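4. Setting Up the Weekly Reading Group

Brudska Study Companion, Leader's Set-Up Guide
19 shares | 3 comments

This section explains how to prepare a new reading group in your congregation with the Brudska course on the Psalms. Please read all of the steps one time before you begin. If your parish already had a group with the older Heinonen booklets, go directly to step 4.

Before you start

You need the leader's book, one reader's book for each member, and a room which is free on the same evening every week. The course has 10 meetings. It was first used in the parish of Losville, and the order of the psalms follows what worked well there.

4.1 Forming the group

1. Ask the pastor or the parish office for permission to use the room. Write down the name of the person who gave it.

2. Invite people after the service, in person if you can. A notice on the board is also good, but few people answer it.

3. Close the group after the second meeting. New people can be put on the list for the next course.

Note: Married couples may be in the same group. When you divide into pairs for step 8, put them with other partners.

4. Choose the translation. All members should read from the same one during the meeting. Those who love another translation may bring it and read from it at the end.

Caution: Some Bibles number the psalms differently. Psalm 97 in one book can be Psalm 96 in another. Check this before the first meeting and write both numbers on your plan.

4.2 Leading a meeting

5. Begin at 7:00 p.m., also when some chairs are empty. Light the candle if your church has this custom.

6. Read the psalm aloud, slowly. Wait one full minute. For a new leader this minute feels very long. Please do not fill it with talking.

7. Let another member read the same psalm a second time.

8. Divide the group into pairs and give them the first two questions from the reader's book. The third question is for the whole group.

9. Close with the prayer at the end of the chapter, or with a free prayer. Stop at 8:30 p.m. 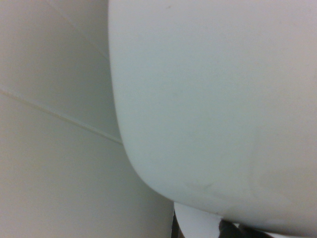
Fig. 4. White surface with rounded corner, close view.

Note: If a member begins to speak about a heavy personal matter, listen, and offer a talk with the pastor afterwards. The leader is not a counselor and should not try to be one.

4.3 When there are difficulties

One person speaks all the time: Go around the circle and let each member say one sentence. Start with the person on the other side.

Members did not read at home: Continue as planned. The psalm is read aloud two times in any case.

The group wants to argue about the author of a psalm: Give it five minutes, then return to the text. Background reading is listed in the appendix under Inham.

4.4 Ordering more books

Reader's books are ordered with item number 3422. Write to Tyyne Kemppainen at the course office, and tell her the number of members and the translation you use. Orders for the fall should arrive before the end of June.

Continue to section 5, Music and Singing.

3 comments | Share this page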